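Slaoui Slots: Your Questions

How do free spins work in Mutberg?
Land three lanterns anywhere on the reels and you're off — the round starts all by itself, so just sit back and enjoy it!
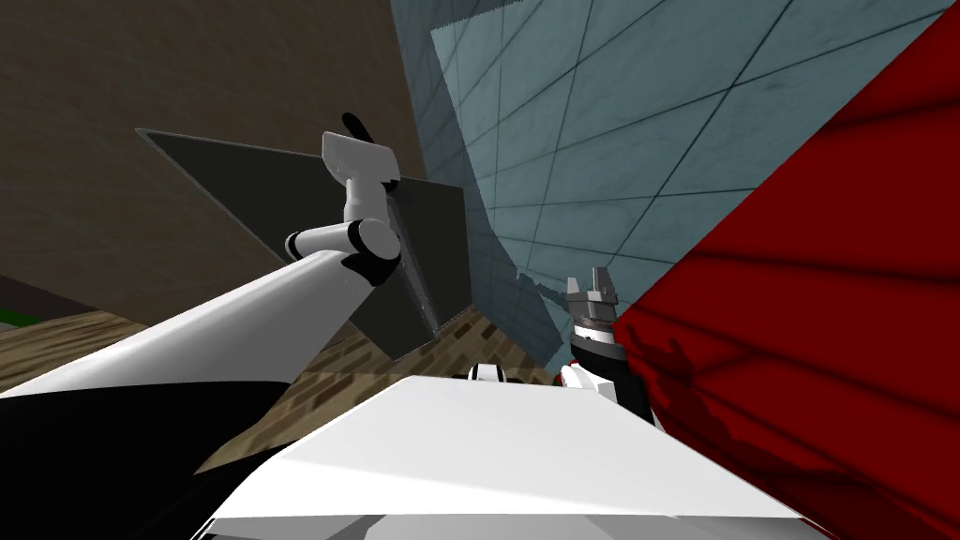
A white arm and a dark gray panel, computer-rendered

Can I try it without betting?
Of course you can! Demo play starts you with 2,483 credits, and you're welcome to reload as often as you like.

What if my game freezes mid-spin?
Please don't worry. Log back in and the spin will finish, or write to Kirsty Cheetham on our help desk.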